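Keeping the table set: a conversation with Farzana Gilani

Farzana Gilani has been running the Goltenden lunch club for 18 years, and she will tell you straight away that she never meant to. She had moved to town that February, knew no one, and saw a card in the window of Karppinen, the hardware store, asking for somebody who could make soup. "I could make one soup," she says, laughing. "Lentil. So they had lentil for a month, poor things, and they kept coming back."

We talked in the kitchen before the others arrived, with the radio on low and a pot already going. She doesn't really sit down, so I followed her from the stove to the sink and back again, and she answered over her shoulder.

The club meets in the old Beltex building, where the canteen was, and a good many of the regulars used to eat there when it was still a mill. Marjatta Laaksonen worked the looms for 31 years and still likes the place by the radiator. "I tried to move her once, when we got the new tables," Farzana says. "I won't be doing that again!"

What she wanted to talk about most was eating alone, which she did herself for that whole first winter. She would stand at the counter with a bowl and be done in five minutes, and she noticed that she had stopped cooking anything that took any trouble. 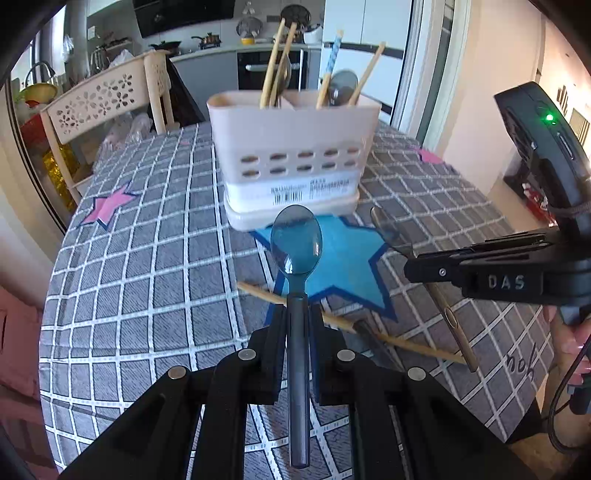
"My mother would have been ashamed of me," she says. "At home you laid the table even if it was only bread and tea. You put out a cloth, you put out a plate for whoever might knock. I had the cloth in a suitcase and I hadn't even unpacked it." So she unpacked it, and the next week she asked her neighbor, Eero Oksanen, whether he liked lentils. He didn't, as she found out years later, but he came over anyway and had two helpings.

The cooking is shared these days. Nevzat Baysal does the big stews and has strong feelings about onions (slowly, with the lid on, and please don't stir them every minute). Eero makes a rye pudding that divides the room. Farzana has kept a notebook of everything they've served, 148 different dishes so far, with little remarks in the margin — "too much dill," "Marjatta had seconds," that kind of thing.

I asked what she would say to a person thinking of starting something similar, and she turned the heat down while she thought it over. "Start with two people and a pot," she said. "Don't print anything. And ask them to bring something, even if it's just a lemon — people are shy about coming with empty hands."

Then the door went, and it was Nevzat with the onions, wanting to know who had moved his good knife.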